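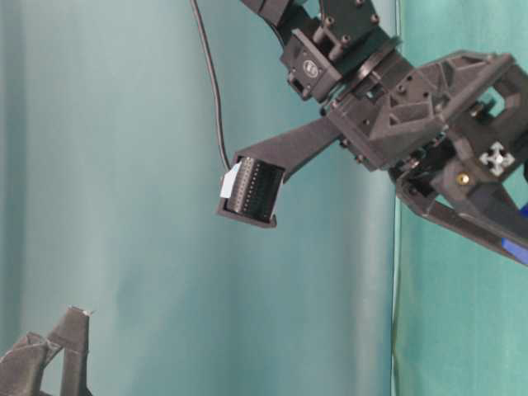
4. Setting up a connector run

By now you should have the Clusari arm bolted down, powered and homed (section 3). What follows is how I set up a recording session for the connector task, the one we report in the Drurnside write-up. I've done it often enough that my hands know it better than my head does, so I've gone slowly and tried to put everything down.

A quick word on what we're measuring, so the steps make sense. The Koster method learns from short demonstrations and then has a go by itself. What we wanted to know was whether it copes better when it learns from the connector's path relative to the fingers, or from the arm's joint angles. Relative path won, and by enough that I now record everything that way. Joint angles are still saved in case you want to argue with me!

4.1 Before you touch the arm

1. Put the curtain up behind the workspace and pull it out at both sides. Soft folds are fine. What you don't want is a gap with the rest of the room showing through, as the picture model is happy to learn your colleague's jumper.

2. Turn the room lights on and leave them alone for the whole session. If it's a bright day I close the blinds too.

3. Go over the wrist and gripper screws with the small hex key. Snug will do. The printed parts creep a bit over a few weeks, and a gripper body that has worked loose shows up in the data as a sort of wobble that you'll spend a whole afternoon blaming on the software (ask me how I know).

4. Look at the fingertip that cradles the connector. The lip underneath should be whole, with no stringy bits of plastic on it. If it's chipped, print another and start again from 3.

Caution: don't overtighten anything that goes into a threaded insert. They're only held by the plastic round them and they will pull out. If one spins, stop, take the part off and reseat the insert with a soldering iron.

4.2 Loading the connector

5. With the motors off, open the gripper by hand. Be gentle, the servos grumble if you rush them.

6. Sit the connector in the cradle with the row of contacts where you can see it. It should drop in without a push. If it needs a push, it's probably skewed.

7. Let the cable hang down to the connector from above, with some slack in it. I tried taping it along the arm for our first batch in October and it was a disaster: each time the wrist turned, the cable tugged the connector round and the model learnt to fight a pull that came from my tape. A free hanging cable swings a little, but the swing is different every time and the model learns to ignore it.

8. Switch the motors on and type "hold" in the Gistirberg console. The fingers take up their grip and stay there.

9. Give the cable a very light tug. The connector shouldn't shift. If it does, type "release", reseat it and go back to 6.

Caution: keep your fingers out from between the gripper fingers once the motors are on. It isn't a strong gripper but the edges are sharp, and it doesn't know you're there.

Note: if you have a spare label or tab on the connector, leave it on. I peeled ours off halfway through a session to be tidy and had to throw that session away, as the model had been using it as a landmark. Whatever your connector looks like on the first demonstration is what it needs to look like on the last.

4.3 Recording demonstrations

10. Type "record". You'll hear a beep, then you have 2 seconds before logging starts.

11. Guide the arm to the target with the hand controller. Go at the speed you'd like the robot to go. New people tend to creep along as if they're defusing something, and then they wonder why the robot creeps as well.

12. Pause very briefly above the target, then go in. That pause matters more than I expected. Without it the model blurs the approach and the insertion together and comes in at a slant.

13. Press the stop button on the controller. Say whether it went in, y or n, when the console asks. Please do keep the failures, we use them.

14. Back the arm off, move the start position a little and go again from 10.

Our full set is 1129 demonstrations, of which I used 1000 for training and kept the other 129 back for checking. You don't need anything like that to get going. I had sensible movement out of a much smaller set, only it was fussy about where it started from, and the big set mostly cured that.

4.4 Trying it out

15. Load the trained model with "policy load" and set the speed limit to low. Leave it on low for the first few tries, however good you feel about it.

16. Keep one hand by the stop button and type "run".

17. Watch the connector and ignore the arm. The arm can take some very odd looking routes and still arrive nicely. What you're after is the connector staying level over the last stretch.

18. If it stalls above the target and hovers there, stop it and check the lighting before you do anything else. In our logs there were 11 of these hovering runs, and all of them came from one session where I'd left the blinds open. I was quite put out, having already rewritten half the training script.

Caution: if the contacts meet the target at an angle, press stop at once and don't let it keep trying. It will push until a pin bends. Bent pins mean a new connector, and a new connector means new baseline runs (4.5).

4.5 When you swap a part

Any change to the gripper, the fingers or the connector means a fresh set of baseline runs. Yes, even a reprinted finger from the same file. I compared an old finger with a new one and the tip sat at a slightly different angle, enough to spoil the insertion though I couldn't see it by eye. Run "calibrate tip" first, then repeat steps 5 to 9, then record your baseline as in 4.3.

Put the part change in the session notes with the print settings. The template is in the same folder as the console.

Section last changed 2022-12-17. The log file format is in section 5.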